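Seasonal housekeepers, Derkach guesthouse

We need two housekeepers from September. The house has 32 rooms. Shifts start at 7 a.m.
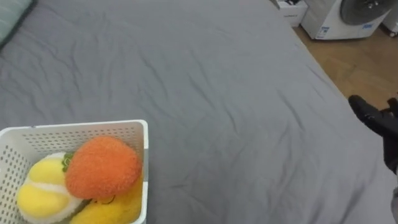 Gray fitted sheet, green pillow

You will change beds, clean bathrooms and restock linen. Experience helps, but we train new people during their first week. You should be able to lift a full laundry bag and climb stairs.

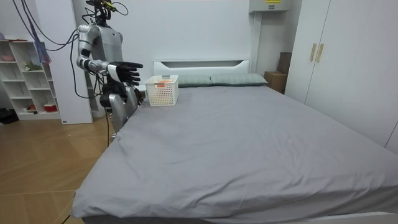
At the double bed, near the head end

Pay is hourly, with lunch included. Staff rooms are available in the annex. To apply, write to Inese Šimkus at the front desk and say when you can start.
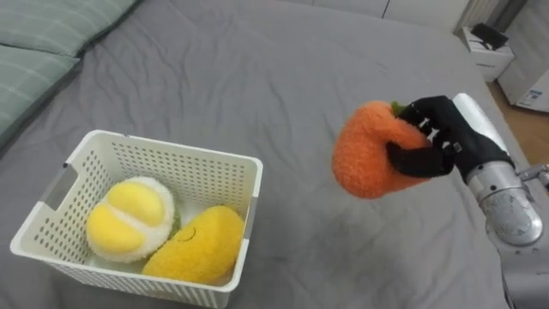 Zoia Holovko: Is part time possible? I can only do mornings.

Yes, mornings are fine. Please put that in your letter.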